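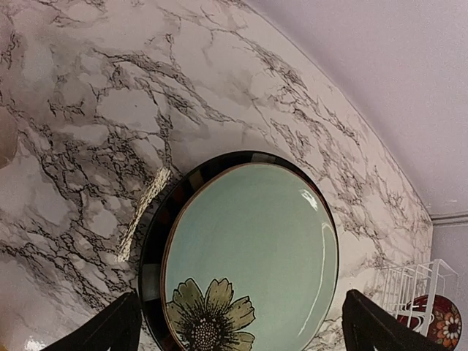 Page 21

Greltum build log: plates into the rack

The club settled on the dish task in April. Rules are short. One arm, one plate at a time, from the counter into a wire rack, no human contact after the start call. A plate counts when it stands in a slot and the fingers have let go.

We have two plates in regular use, the one with the pale aqua center and dark rim, and the red one with the flowers. The aqua one is the harder of the two for the camera. The glaze throws a curved highlight along the inside of the rim, and the first version of our edge finder liked that curve better than the real edge. It would report a plate several centimeters smaller than the one on the counter, and the fingers would come down on the painted part. The marble pattern does not help either. Thin black veins next to a black rim give the finder plenty of lines to choose from.

Audrey-Anne Cormier rewrote the finder over two evenings. It now fits an ellipse to the outer rim only and throws out any candidate whose inside is darker than its border. On her test set of 57 stills it missed four. The old one missed 21. All four misses have the plate running well out of view, and I think a second look from higher up would fix those. The arm has time for it.

Grasping is a separate problem. Both fingers have to reach the rim at the same height or the plate rotates as they close. Raymonde Carrier wants to approach with a slight tilt, left finger low, and let the plate ride up. I prefer a level approach and a slower close. We ran both on the Brullon controller with the speed limit at 2000 steps per second. Hers lifted more often, mine dropped the plate less far when it failed. We have not agreed on how to score that.

Open items:
Rack slots are still typed in by hand. If the rack moves, we type them in again.
Finger pads are worn on the right side. Lacson pads fit but need new screws.
Log files stop writing at line 3307 on long runs. Cause unknown, same line each time.
Wrist cable snags past 90 degrees - keep the turn short until it is rerouted.

The next session is at Detelholm, 6 p.m. Bring the spare power supply if you have it, I do not.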